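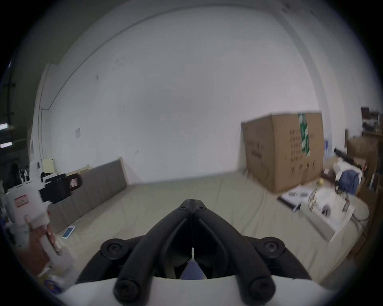

**Sleep and late studying: what our class does after 10 pm**

Group: Ekene Adebisi, Štefánia Tichý, Kamil Michalík
Supervisor: Kerstin Eide
Draft 2, November

## Why this topic

Everybody in the Tetdale residence complains about being tired. We wanted to know if it's the late studying itself or what people do right after it. Original plan was to test caffeine too. Dropped that, too many kinds of drinks and we couldn't agree on what counts as a cup.

Question we ended up with: do people who stop studying a while before bed fall asleep faster than people who go straight from the laptop to the pillow?

## Method

Paper sleep diary, one page per night. Time you stopped studying, time lights went off, guess at how long it took to fall asleep, wake-up time, and a tiredness score at breakfast. Phones allowed, but you had to write down if you used one in bed.

33 people signed up, 25 handed in diaries we could use. The rest were mostly blank or filled in all at once in the same pen (you can tell).

Two groups:

- **Gap group:** no studying for 45 minutes before lights out. Reading for fun, shower, talking all fine.
- **Usual group:** do whatever you normally do.

People picked their own group, which Ms. Eide already pointed out is a problem. Somebody who likes going to bed early is going to pick the gap group. We know. Random assignment was in the plan but half the class had lab reports due and said no.

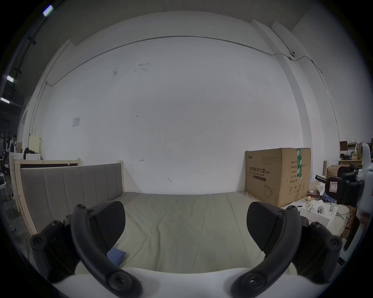
*Fig. 1. Bed with gray headboard and pale gray-green mattress cover.*

## What we found

Gap group wrote down shorter times to fall asleep. Not by a huge amount, and the spread in the usual group was so wide that a couple of people there beat everyone. Lahcen Bouazza, who was in the usual group, falls asleep in what he calls "no time" and wrote a zero every night. We left his zeros in.

Breakfast scores hardly moved. That surprised us. If you fall asleep faster you should feel better, but wake-up time mattered way more. Anyone with an early class scored badly no matter what group they were in.

Phone in bed: nearly everybody, both groups. So we can't seperate that out at all.

## Problems

Guessing how long you took to fall asleep is a bad measurement. You're asleep when it ends. A watch or a mat would be better but we had no budget for it.

Noise. The heating on the Poulain side bangs at night and people there mentioned it in the comments box a lot. We should of asked about room side on the form. 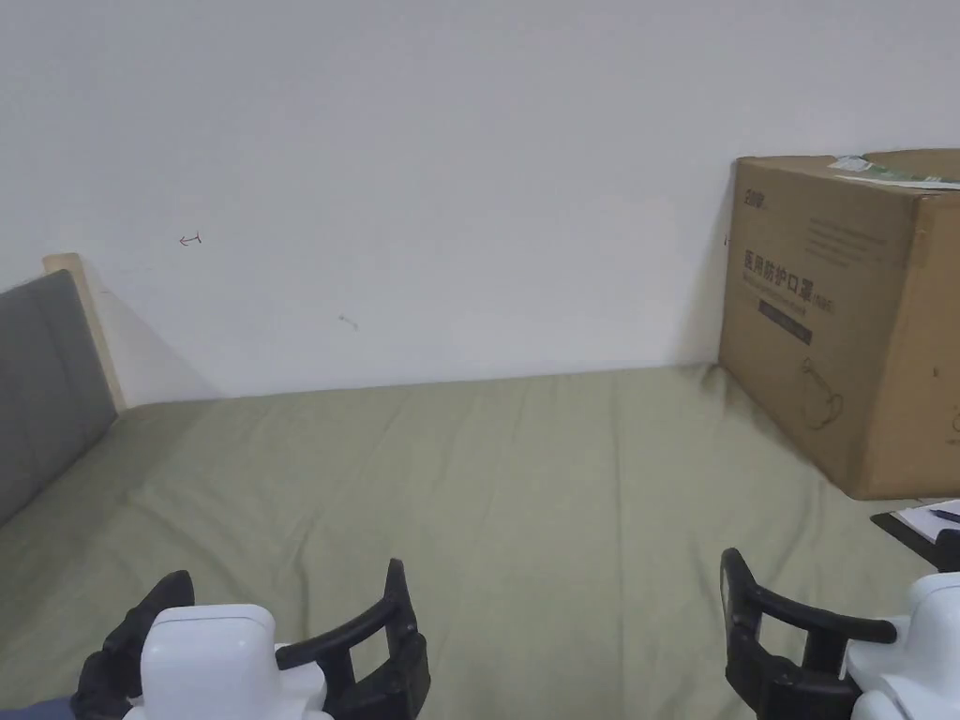 Room temperature is the other thing missing. A few diaries say "too hot" or "window open" in the margin, and those nights look worse, but there isn't enough of it to say anything. Next time it gets its own line on the page.

## If someone continues this

- assign the groups by drawing names
- add room side and temperature
- ask about naps!! Štefánia noticed at least 2 people napped after lunch and then wrote that they couldn't sleep
- collect diaries every morning, not at the end

Still to do: redo the bar chart (axis label is wrong), Kamil is fixing the reference list, Ekene has the raw sheets in the blue folder if anybody needs to check a number.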